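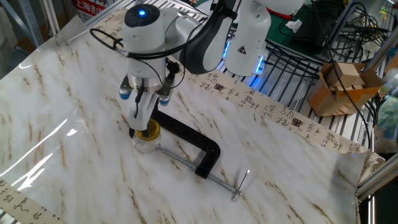 Accueil / Risques / Crues / Questions fréquentes

Alerte aux crues dans la vallée de la Listier : vos questions

Page tenue par le collectif des riverains de la basse vallée. Nous ne sommes ni la mairie ni la préfecture, et nos réponses n'engagent que nous. En cas de danger immédiat, composez le 112 ou le 18.

L'application Setum est-elle obligatoire pour recevoir les alertes ?

Non. Setum est une application facultative choisie par l'intercommunalité. On la présente volontiers comme « le » canal d'alerte de la vallée, ce qui est aller un peu vite. Les messages diffusés sur tous les téléphones d'une zone par les autorités arrivent sans rien installer, pourvu que l'appareil soit compatible, allumé et raccordé au réseau.

Combien de foyers sont inscrits ?

Le dernier bulletin intercommunal annonce 935 foyers. Nous avons demandé à combien d'entre eux correspond un téléphone qui a réellement ouvert l'application depuis un an. La question a été transmise au prestataire en août. Nous attendons. Un compte créé sur le stand de la foire, avec un stylo offert à la clé, compte pour un foyer inscrit, que l'application soit restée sur le téléphone ou pas.

Est-il vrai que l'on est prévenu 40 minutes avant le débordement ?

C'est le chiffre de la plaquette. Il vient d'une simulation faite pour une crue lente, arrivant de l'amont, avec la station du pont Jaber en état de marche. Pour un orage violent sur les coteaux, l'eau descend par les ruisseaux latéraux, qui n'ont pas de capteur. Dans ce cas, nous ne voyons pas d'où sortiraient les 40 minutes, et Tamer Hattar, qui représentait l'intercommunalité à la réunion publique, n'a pas su nous le dire non plus. Il a promis une réponse écrite.

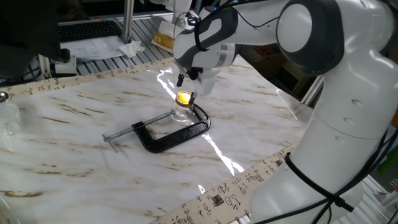

À partir de quelle hauteur d'eau l'alerte est-elle déclenchée ?

Le seuil affiché est de 60 centimètres au-dessus du niveau de référence du pont Jaber. Attention, ce niveau de référence n'est pas le fond de la rivière, et il n'est pas non plus le zéro de l'ancienne échelle peinte sur la pile. Deux personnes qui parlent de « soixante » peuvent donc parler de deux choses différentes, et cela arrive même dans les comptes rendus officiels.

Pourquoi mon voisin a-t-il reçu une notification et pas moi ?

Les causes possibles sont nombreuses : batterie en mode économie, notifications coupées, adresse mal placée sur la carte, mise à jour non faite. Le prestataire cite toujours celles-là. Il cite moins volontiers le découpage en secteurs, qui suit les rues et non le relief. Rue des Tanneurs, les numéros pairs sont rattachés au secteur bas et les numéros impairs au secteur haut, alors que le trottoir d'en face est à la même altitude. Vérifiez votre secteur dans le menu « Mon adresse » et corrigez-le à la main s'il le faut.

Et les sirènes ?

La basse vallée en compte 8. L'essai mensuel a lieu à midi. Si vous n'entendez rien chez vous, fenêtres fermées, signalez-le en mairie par écrit et gardez une copie. Un signalement oral au guichet ne laisse aucune trace, nous en avons fait l'expérience.

Le barrage de Jita nous protège-t-il ?

En partie. Jita retient les petites crues, celles que l'on aurait de toute façon supportées avec des bottes. Quand la retenue est pleine, ce qui entre ressort. La phrase « la vallée est désormais à l'abri » figurait sur un panneau au pied de l'ouvrage. Le panneau a été remplacé depuis, sans explication. Consultez la carte du plan de prévention des risques pour votre parcelle avant de croire qui que ce soit, nous compris.

Qu'est-ce que la « surveillance automatisée » dont parlent les brochures ?

Le terme est large et nous nous en méfions. Dans le dossier que nous avons pu lire, il désigne un capteur de niveau, deux pluviomètres et un logiciel qui envoie un courriel à l'agent d'astreinte. C'est ensuite cet agent qui décide. Rien de honteux à cela - c'est même plutôt rassurant - mais alors il faudrait indiquer combien d'agents se relaient la nuit. L'organigramme fourni s'arrête à 18 heures. 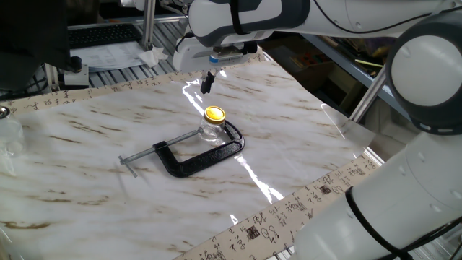
Deux bras robotisés blancs au-dessus d'un plan de travail à motif marbré.

Peut-on consulter les mesures brutes ?

En principe oui, sur demande. Ramiro Paredes, membre du collectif, les a obtenues pour deux hivers, sous forme de tableaux imprimés puis numérisés de travers. On y trouve plusieurs interruptions de la station Jaber, dont une pendant un épisode de fortes pluies. L'intercommunalité parle de maintenance programmée. Nous avons demandé le calendrier de maintenance. Les tableaux sont consultables lors de nos permanences et nous pouvons vous en envoyer une copie.

Que faire quand l'alerte arrive ?

Montez à l'étage ou gagnez un point haut à pied. Ne descendez pas au sous-sol ni au parking, et ne prenez pas la voiture pour traverser une route inondée, même si vous la connaissez par cœur. N'allez pas chercher les enfants à l'école : l'établissement a son propre plan de mise à l'abri. Coupez le gaz et l'électricité seulement si vous pouvez le faire sans marcher dans l'eau.

Sur ces consignes-là, nous n'avons aucune réserve. Elles sont valables avec ou sans application. Nous conseillons aussi de noter sur papier

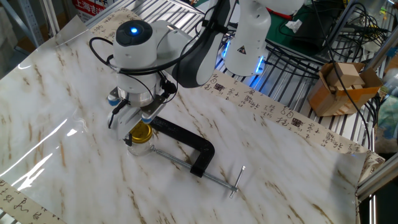 les numéros utiles, celui de votre assureur et celui d'un proche qui habite hors de la vallée, car un téléphone déchargé ne sert pas à grand-chose. Une radio à piles reste utile. Kirsten Dhillon tient à jour une fiche imprimable, en français et en anglais, disponible à la bibliothèque.

Le kit d'urgence vendu avec l'abonnement vaut-il son prix ?

À notre avis, non. On y trouve une lampe, une couverture de survie, un sifflet et une pochette étanche. Tout cela s'achète séparément pour moins cher, et l'eau potable, le premier article à prévoir, n'y figure pas. L'argument selon lequel le kit serait « homologué » nous laisse perplexes : nous avons demandé par qui.

J'ai reçu une fausse alerte. Faut-il la signaler ?

Oui, avec l'heure exacte et une capture d'écran. Une fausse alerte vaut mieux qu'un silence, mais au bout de la troisième les gens se rendorment. Envoyez-la au service des risques et mettez-nous en copie. Anas Masri tient le relevé, qui ne correspond pas tout à fait à celui de l'intercommunalité.

Qui relit cette page ?

Raed Saliba, avec les remarques des habitants. Si un chiffre vous paraît faux, écrivez-nous en indiquant votre source. Nous corrigeons quand elle tient.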